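Painting a Room a Strong Color Without Regretting It

I put off using a bold color for years. Then my neighbor Anikó Antal did her hallway in a deep mustard, and I went home and threw out all my beige sample cards. I've painted 2 rooms since and helped with 3 more, so these are the tips I keep repeating to friends.

Buy the sample pot, always! Brush it onto a big piece of cardboard, at least 17 inches across, and move it around the room for a few days. Lamps change everything – a shade I loved at breakfast looked like canned pumpkin by dinner.

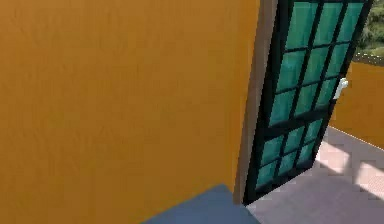 Trim is where I used to get stuck. I always reached for bright white, and next to a warm color it can look a bit harsh. A beige-tan door jamb beside an orange-mustard wall is much easier on the eye, and a dark door frame can take all that warmth too. Do the trim last, with a good angled brush, and wipe drips as you go (a damp rag in your back pocket is plenty).

Keep a wet edge when you roll. Work in strips, floor to ceiling, and don't go back over a patch that has started to dry. Strong yellows and oranges often need an extra coat, so get enough paint mixed at once. If you have cans from separate batches, pour them into one bucket and stir.
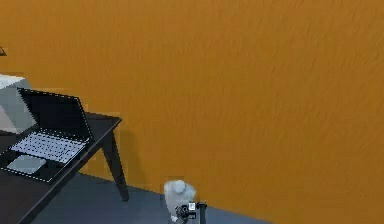
Dark table, orange wall, blue-gray floor.

For textured walls, get a roller with a thicker nap and load it well. Expect to use up to 40 percent more paint, at least going by my own stairwell. Write the color name on a strip of tape and stick it inside a closet door, so you can find it when the touch-ups start.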